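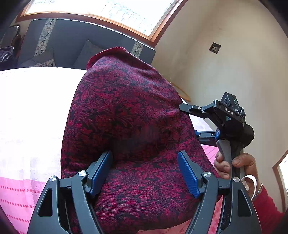
Tenitley - Friday, July 5, 2019

Opinion > Household > Textiles

Latest | Columns | Letters | Archive

A patterned cloth should be folded by its edge. Most folding guides start from the corners, which works for plain sheets and fails on a dense print. Crimson leaves and curling stems on a black ground hide a crease well, and they hide a skewed fold equally well. The red edging is the only reliable reference line.

My procedure is to lift the piece over the bed, let it hang, and match edging to edging before anything is laid flat. Diagonal creases at this stage mean the grip points are uneven. Move one hand and repeat.

The Prulel storage chart allows 46 cm of shelf depth and assumes a fold in thirds. I disagree with the thirds. A coarse weave is bulky at the turn, and quarters stack flatter - at least on my shelves.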